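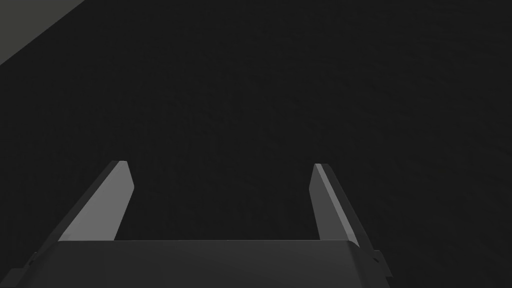

Painting of the front doors and railings at Rullovgate starts in January, and every household should by now have had a card through the door with a choice of colours on it. There are four to pick from: dark red, bottle green, navy and charcoal. Most of the cards returned so far ask for charcoal, and several people have wanted to know how dark it will be. The grey in the picture at the top of this item is a fair guide. It is a dark charcoal with a matte surface, and the paint we have ordered should dry to much the same. Please don't go by the square printed on the card, which came out nearly blue.

The work is being done by Fiditz, who painted the stairwells last time. They will begin at the lower end of the street and work uphill. Each door needs two coats, with a night between them, and the painters would like doors left ajar for as long as you can stand the draught. They start at 8 a.m. and expect to finish by mid-afternoon while the light is poor. If it rains they will move indoors to the bin store and come back to you.

Before they arrive, please take off wreaths, hooks, stickers and anything tied to the railings, bicycles included. Letterboxes and knockers will be removed by the painters and put back the same day. If yours is loose or has a missing screw, tell the office now — a replacement costs £10 and has to be ordered.

Some residents asked about the side gates. These are not part of the job. The gates belong to the Matsuda building next door, and we have written to them about sharing the cost of a repaint later in the year. We have had no reply yet. 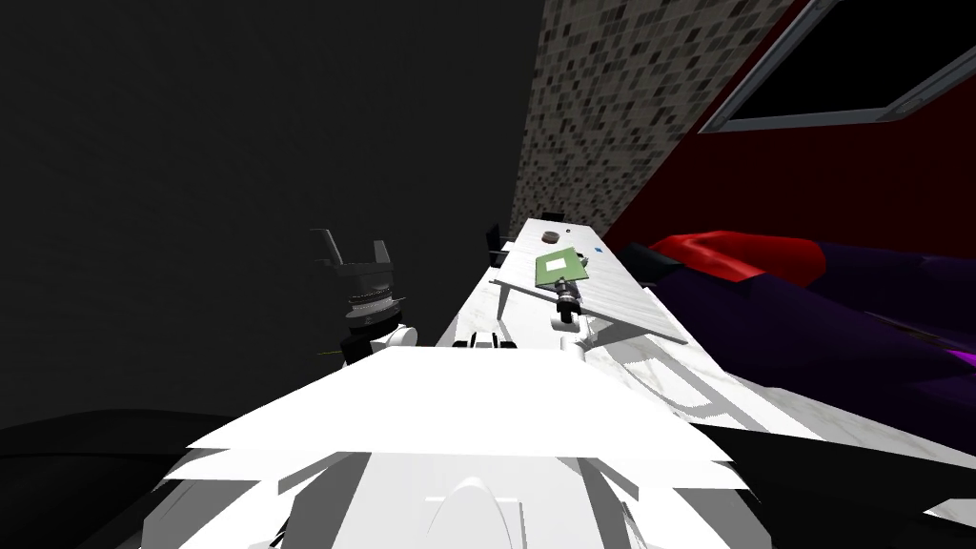

A green board on the long white marble countertop.

The money for the paint comes out of the repairs fund, which stands at a little over what we need once Fiditz have been paid. About £500 should be left, and this will be kept for the gutter over the Plivuvora end, where water still comes down the wall after heavy rain.

Tomomi Kobori is keeping the list of colours. If you have lost your card, a note with your door number and the colour is enough. Anyone who has not chosen by the time the painters reach them will get the colour they have now, if it is one of those on the card, and charcoal if not.

Search this site Enter keyword Go

Contact the office | © Rullovgate Residents' Newsletter | Back to top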